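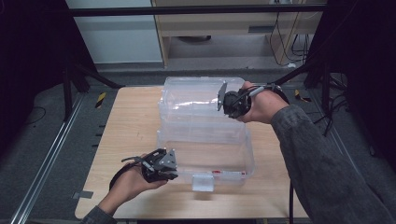
Page 2 of 12

Drudunetti: hand-held grippers from a shared workshop
Speaker notes, Aleksi Honkanen
Bragança, 31 July 2018

Start with who we are. Yhon Agudelo and I rent bench time at Jarkport, the shared workshop. Yhon does the mechanical parts and most of the printing. I do the electronics, the logging and the complaining about cables.

Say what Drudunetti is in one breath: a pair of grippers you hold in your hands. You do a job with them, they record how far the jaws are open and where they are, and later the same jaws go on an arm. No arm on the table while you record. Let people ask why later, it comes up every time.

Then the box. Clear storage box, the kind with separate sections. Everyone expects blocks or cups as a first job. We did cups in the spring and learned very little from them. A clear box is harder in ways that matter to us:

The walls are hard to see. A camera mostly gets highlights and whatever is behind the plastic.

The walls bend. Push on one with a finger and it gives, so closing force matters.

It takes two hands. One steadies, one works. With a single gripper the box just slides away across the wood.

Pause. Ask who has tried to get a depth sensor to read clear plastic. Usually a few groans. Move on.

The hand part. First version had a pistol handle and a trigger. Good for ten minutes, then your wrist hurts. Second version sits against the palm with a strap around the hand, so you can turn the palm up and hold the thing from underneath and it stays put. Yhon cut the first straps from an old camera bag. Do not spend long here.

Mention long sleeves. Knit cuffs catch on exposed screw heads. We now say push your sleeves up, and people still forget. Shorter screws are on the list.

Linkage. Spend real time on this, it is what people want to take home. Four links, two for each jaw, so the jaw faces stay parallel as they close. The first set had bare holes in the plastic with a bolt through. Fine on the first day. After a week of use the tips had enough play that the reading from the encoder and the real gap no longer agreed. We went to brass bushings pressed into the links. Notes on that:

Print the hole slightly small and ream it. Do not try to print it to size.

Press the bushing in with a vise and a flat block. Yhon used a soldering iron for some of the first ones and they went in crooked.

Check every link on a pin before you put it together. One tight joint makes the whole jaw pull to one side – you will blame the motor later, and it will not be the motor.

Pads. We have tried bicycle inner tube, silicone sheet and a textured tape. The textured one grips smooth plastic best and wears fastest. It frays at the inner edge first. Change the pads as a pair. A new pad facing an old one gives you jaws that meet at the tip and nowhere else.

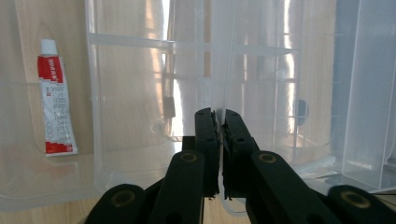

Can you use these pads on something small and soft, like a tube?

It depends on how full the tube is. A full one holds its shape and the pads grip it well anywhere below the cap. A nearly empty one folds, so we take it by the cap or close to the crimp, and we close the jaws slowly.

Back to the main line. Cables. Each gripper has its own cable, and the cable leaves over the back of the hand. We tried routing it under the wrist and it dragged across the table and pushed things over. Over the back is better, with slack up to a stand beside the table. Leave more slack than you think. If the person can feel the cable, the recording will show it, because they start moving around the cable.

Floor and table. Tape on the floor for where the stand and the frame go, so that the next person to use the space at Jarkport can put it all back. A small square of tape on the tabletop is enough as a reference point. We lost most of a weekend of recordings before we started doing this, the table had been bumped and we did not notice until the replay was off by a thumb's width.

Light. Window behind the box is the worst case and we record it anyway. Curtains open for some runs, closed for others. If you only record with the curtains closed, the arm works with the curtains closed.

Numbers slide. 3745 recordings kept so far. Be clear that kept means someone watched it to the end. Thrown out: dropped box, slipped strap, cable pulled, encoder reset. We keep the failed grasps if the person recovered and finished the job. Those have been worth more to us than the clean ones.

The arm. It is a Prornell, second hand, and it is slow. The jaws go on with the same two screws as the hand version. Steadying the box works well. Lifting the upper part away works if the box starts square to the table. If it starts turned, the arm pushes on the corner and the whole thing walks off. I don't have a fix. Say so.

Cost, if asked: most of the money went on encoders. The plastic and brass are cheap. Time is the real cost, and most of that was reprinting links.

What is next. In August Yhon is redoing the wrist strap with a buckle you can work with one hand – right now you need a friend to get out of the second gripper. I am moving the connector off the back of the hand and farther up the sleeve. After that, latches. We have avoided them so far.

Leave the linkage drawing up while people come to the front. Hand around the spare link with the crooked bushing and the good one. Get both back before leaving.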